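4.2 Who gets to step in? Chivalry, opinion columns and the reader's reply

The second strand of our material is the one we most looked forward to reading, and it did not let us down. Newspaper opinion columns on gallantry have been studied for their headlines and for their politics, but hardly at all for what happens underneath them, where readers answer back with stories of their own. We collected 204 reader letters and comments written in reply to columns about one question: should a partner, friend or bystander step in when somebody is insulted in public? Of these, 127 told a personal story, and it is those stories we deal with in this section.

What struck us straight away was how seldom the stories match the column they answer. A columnist writes about a grand gesture in a restaurant; the reader writes back about a bus stop, a wedding buffet, a queue for the chemist. The insult is usually small. A remark about weight, a comment on an accent, a joke at a retirement do that went on too long. And yet the memory is wonderfully exact. Readers recall the coat they had on, the name of the pub, what was being eaten. One woman, writing about an evening in August when she was nineteen, gives four lines to the gravy.

Peñalver (who read the whole set twice, the second time aloud) suggested that we sort the stories by who is telling them. This proved a very happy choice. When the teller is the person who was insulted, the story nearly always turns on a look: did she look at him before he spoke up, did he look at her afterwards, was there a nod? When the teller is the one who stepped in, the look is gone and in its place we find a great deal about timing. "I let the first one go," writes one man. "I let the second one go as well. I am not proud of how long I let it go." Bystanders, our third group, talk mostly about the room, and about the silence in it.

We had expected to find a split between older and younger readers, with the older ones fond of the gallant gesture and the younger ones cross about it. The split is there, but it is thin, and it is much less interesting than the mixed feelings we met within single letters. Again and again a writer says she was embarrassed and pleased, and then refuses to choose. A retired teacher replying to a column on the Gostier site puts it better than we can: "I told him off all the way home and I have been telling people about it for thirty years." We love this sentence, and we would ask any reader who thinks of comment sections as a swamp to spend an afternoon with letters like hers.

Words matter a good deal here. Quezada's earlier work on agony pages drew a line between being defended and being spoken for, and our readers draw the same line without any help from us. "Stood up for me" is warm in almost every letter where it appears. "Spoke for me" is cold. "Stuck his oar in" can go either way, and in 11 letters it is plainly used with love. The verb "rescue", which columnists reach for so readily, is rare among readers, and when it does turn up it is often joined to a joke about horses.

There is also the matter of what stepping in means. In the columns it tends to mean something physical, or at least something loud. In the stories it is far more varied: changing the subject, moving a chair, asking the rude person to repeat himself, fetching the coats. The asking-to-repeat method has real fans. Several letters describe it in enough detail to serve as instructions, and the best of them, sent to the Dirow weekend pages, follows a brother-in-law through 2 full repetitions of a joke about his sister's cooking until he gave up and went to look at the garden.

Violence is treated with more care than we had feared. Where a blow or a shove is part of the story, the teller slows down, and the person who was defended is usually the one who sounds least sure about it. Some wish it had not happened. Some are glad and say so at once, in the first line, as if to get it over with. We did not find a single letter in which the blow was the end of the matter; there is always a taxi, a kitchen, a telephone call from somebody's mother. These after-scenes seem to us the richest part of the whole set, and they have had next to no attention. We take them up again in section 5, alongside the Bautista letters, where the same after-scenes are told by the children of the couple years later and come out rather differently.
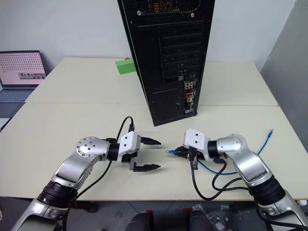 Figure 3. Two robotic arms over a cream-coloured tabletop, with a black computer tower behind.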